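冬季衣物整理与收纳作业例会纪要

会议日期：2026年1月6日
会议地点：Kustarholm 样板间二层，卧室区
参加部门：整理作业组、收纳用品组、洗护对接、仓储
记录：整理作业组
发送范围：参加部门，抄送 Bråten 仓库

一、上次会议遗留事项

1. Lolirine 收纳系列的抽屉隔板已到货，尺寸与图纸一致，遗留项关闭。
2. Flusta 压缩袋的封口条漏气问题，供应方已更换一批。收纳用品组抽检后仍有13只在静置一夜后回弹，列入本次第四项继续讨论。
3. 九月制定的衣物分类表中，“短外套”与“中长外套”的界线不清，现场执行不一。本次给出统一口径，见第二项。

二、外套类分类口径

会议确认，分类以衣长为准，不以厚度为准。衣长自后领中点量至下摆，不足700毫米归入短外套，达到或超过该值归入中长外套。带帽与否不影响分类，只在标签备注栏注明。

绗缝外套单独设小类。原分类表把绗缝外套与羽绒外套合并，仓储提出两者折叠后的厚度差异较大，混放后箱体高度无法预估。经讨论，同意拆分。填充物以水洗标为准，水洗标缺失或无法辨认的，按“填充物不明”登记，不得凭手感判断。

亮面面料外套仍按原规定办理：不与魔术贴类物品同袋，不使用夹式衣架。

三、床面折叠作业

本项讨论时间最长。整理作业组说明了目前的做法：外套正面朝上平放于床面，领口朝向床头，下摆朝向操作者；先理顺两袖，再检查拉链和口袋，最后翻面折叠。收纳用品组认为正面朝上与后续翻面之间多出一个动作，建议直接背面朝上起步。整理作业组不同意，理由是胸前徽标、门襟和口袋拉链都在正面，不先看正面就无法完成登记。
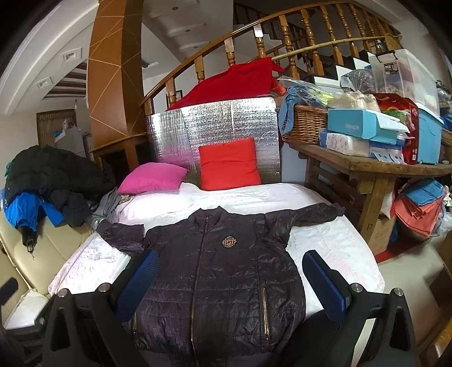

会议决定维持正面朝上起步，翻面动作保留。具体要求如下。

1. 主拉链在折叠前拉合至领口以下，拉头位置不作统一要求。拉链走向弯曲时，应先抻平两侧衣身，不得直接拉拽拉链。
2. 口袋拉链一律先打开检查，清空后闭合。金属拉头朝衣身内侧放置，避免与相邻衣物摩擦。
3. 袖子理顺后沿袖长方向抚平，肩部堆积的褶皱须在翻面之前处理。袖口不得折入袖筒。
4. 刺绣徽标处不作折线。徽标位于胸部一侧时，纵向折线向侧缝方向让开。
5. 横向绗缝的衣身，横折线应落在绗缝线上，不落在两条绗线之间。洗护对接补充，落在绗线上的折痕在悬挂后较易消退。

关于床面本身，作业前应将枕头和靠垫移至床头一端，留出的平面以能完整放下一件外套为准，两袖展开后不得垂出床沿。床罩为绗缝面料时不必撤除，但须先抚平，床罩的褶皱会带到衣物底面。洗护对接提出浅色床罩上应加铺垫布，以防深色外套掉色沾染。会议未形成一致意见，先由洗护对接做摩擦测试，下次会议再定。

四、收纳用品

1. 绗缝外套不再使用压缩袋，改用 Lolirine 软箱平放，每箱不超过三层。
2. Flusta 压缩袋限用于棉被和毛毯。漏气的13只退回，其余批次在启用前静置检查。
3. 软箱标签贴于短边，内容包括小类、衣长类别、入箱日期、填充物。标签不写颜色缩写，一律写全称，此前“深”字既被理解为深蓝也被理解为深灰，造成两次重复开箱。
4. 防潮片每箱一片，放在箱底，不直接接触衣物。

五、仓储情况

Bråten 仓库在册冬季衣物1,518件，其中绗缝外套86件，需按第二项新口径重新登记。仓储要求登记工作分批进行，每批完成后再移架，不接受边登记边移架。整理作业组同意。

仓储另提出，二层货架的层间高度对软箱偏低，三层装满后抽取困难。临时办法为绗缝外套软箱只放在最下层，货架调整方案另行提交。

六、待办事项

整理作业组：修订分类表，增加绗缝外套小类，更新床面折叠作业单。
洗护对接：完成浅色床罩摩擦测试，提交结果。
收纳用品组：办理压缩袋退回，补订软箱和防潮片。
仓储：提交货架层高调整方案，排出重新登记的批次表。

下次会议时间待批次表排定后通知，地点不变。对本纪要有异议的，请在收到后书面提交整理作业组。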